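Print this page
E-mail this page

Setting the single cover: cup, saucer, spoon and tray
Speaker notes, Wasau catering skills session, June

Slide 1. Title

Leave this up while people find seats. Start at 9.30. Handouts are on the side table. The talk covers one small piece of table work: a small vessel on its saucer, a spoon, and the tray that goes with them. Large trays for full meals are in the Westerberg module and are not repeated today.

Slide 2. Terms

Tray: shallow, rectangular, rounded corners, raised rim.
Saucer: the matching one, always. Mixed sets go back to the cupboard.
Vessel: the notes say "cup" throughout. The same rules apply to a small handleless bowl on a saucer.
Spoon: teaspoon size. The round end is the bowl of the spoon, which causes confusion when the vessel is a bowl too. Say "spoon end" if the group looks lost.

Slide 3. The spoon

Lift by the handle, never by the spoon end. Keep the spoon upright if it is passing over the tray. A dropped spoon marks a plastic tray less than a glazed one, but it is washed again either way. Thin handles turn in the grip when held too near the tip. Take hold lower down, towards the spoon end, and the turning stops.

At Trostine the spoon was carried flat until last year. The change to upright carrying was made for reach: the arm passes over the rim with more room to spare.

With the spoon held up over the tray, check the tray surface before going further. Crumbs and water rings show well on cream.

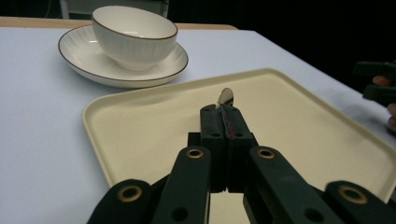
Slide 4. Position of the saucer

Saucer behind the tray, as seen from the person seated. The near edge of the saucer may come almost up to the far edge of the tray. It must not ride up on the rim. A saucer on a rim rocks, and a full cup will spill at the first touch.

The tray stays square to the table edge. Straighten the tray first and the saucer second. Doing it the other way round means moving the saucer twice.

Spoon inside the vessel, handle out over the rim and away to the left. Some houses want the handle to the right. Follow the house rule, but use one side for every cover in the room. A handle tip that reaches past the saucer is accepted in this layout. Allow for it when the next cover is laid alongside.

Pause here for the group to compare the layout with the handout.
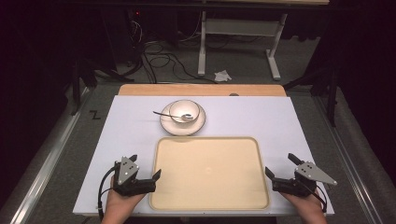 Slide 5. Worked figures

The Zurkar trial ran to 1074 covers. Covers were checked in batches of 100. The commonest fault was a tray out of square. Second was a saucer touching the rim. Spoon faults came third, nearly all of them handles on the wrong side.

Time allowed per cover in the trial was 160 seconds, checking included. Do not read out the full table. It is on page 4 of the handout.

Slide 6. Checking from the side

Most checks are made from above, and they miss things. Bend down and look across the table from one corner. Gaps read differently at that height. A saucer that looked clear of the tray may be nearly on it. A spoon leaning at a steep angle also shows up, and a steep spoon is easily caught by a sleeve.

Look at the rim line on the cup and saucer as well. A thin dark line shows chips sooner than plain white does. Ribbed sides hold tea stains in the grooves and need a brush. Wiping leaves the stain where it is.

The tray, if speckled, hides light marks from above. They show better from the side. 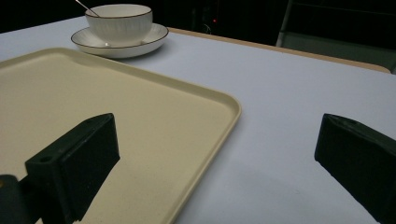 A remark sent in after the Westerberg session was that the spoon should go on the saucer, since a spoon standing in the cup gets knocked when the tray is pulled forward. Reply if this is raised: the point is fair for a full cup. For an empty cover the spoon stays in, and it is moved to the saucer at pouring.

Slide 7. Practice

Pairs, one tray each. One lays, one checks from the corner, then change over. Stop at 10.40. Trays go back on the rack rim side up.

Sign up to our newsletter for new course dates. Enter your e-mail address. You can unsubscribe at any time.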